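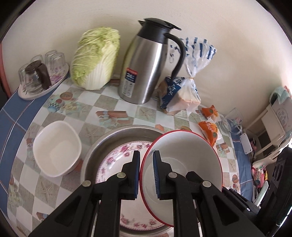
Figure 20. Gripping a bowl by the rim, one jaw inside and one outside.

4.3 Recording a dish-handling task

1. Hold the Natska hand gripper level and press Record. Wait for the second beep.
2. Open the jaws wider than the rim before you reach in.
3. Close slowly until both ribbed pads touch the bowl. Stop squeezing once it no longer slips.
4. Lift, move and set down the bowl in one smooth motion – do not pause in midair.
5. Open the jaws fully, back away and press Record again.

Note: Leave other items on the table where they are between takes. Change the layout only when you start a new set.

CAUTION: Do not twist the gripper while the rim is held. Thin ceramic can chip.

If the display shows error 286, the jaws were not fully open at the end. Delete the take and repeat from step 1.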